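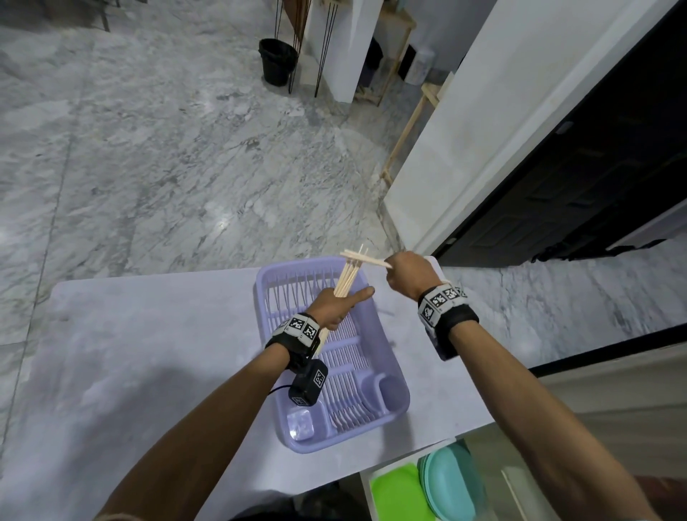 Clerkorwood families asked to open their doors to exchange students

August 2024

If you have a spare room and don't mind an extra pair of shoes in the hall, the people at Graduveo would dearly love to hear from you. The exchange programme is bringing 11 students to Clerkorwood this October for a stay of two weeks, and it is still looking for host families for some of them.

The visitors are all aged between 17 and 20 and will spend their mornings in English classes at the Garrido Centre, with the afternoons given over to trips, visits to local schools and (weather permitting, as ever in October) a walk up to the reservoir. Evenings and the middle weekend are for families, and it's those ordinary hours that past students tend to write home about.

Carol Staniforth has hosted four times now and has already put her name down again. "People think they've got to lay on a grand tour," she said. "Our last girl, what she liked best was coming to the supermarket with me and then sitting in the kitchen while the tea was on. She still sends us a card every Christmas, and my husband has started learning a bit of her language, though I wouldn't ask him to order a meal in it!"

Hosts receive £79 a week towards food and travel, and each student should have a room of their own, a place to study and breakfast and an evening meal. You needn't be a family in the traditional sense, either. Couples, single people and retired folk are all very welcome, and Graduveo will visit everyone at home beforehand for a chat and the necessary checks.
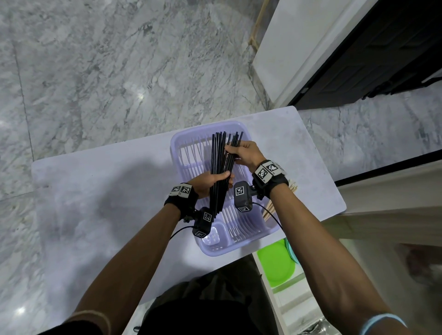 Black chopsticks held over the dish rack.

Kieran Haslam, who looks after host placements, said he would happily talk things through with anybody who is in two minds. An open evening will be held at the Garrido Centre early next month, where former hosts will be on hand with tea, cake and a good many stories.

There is also a travel fund of £500, given by the language school Bidaner, for a young person from Clerkorwood who would like to make the return journey next spring. Jade Furnival went last year and will be speaking at the open evening about her stay. Application forms for the fund, and for hosting, can be picked up from the centre's front desk.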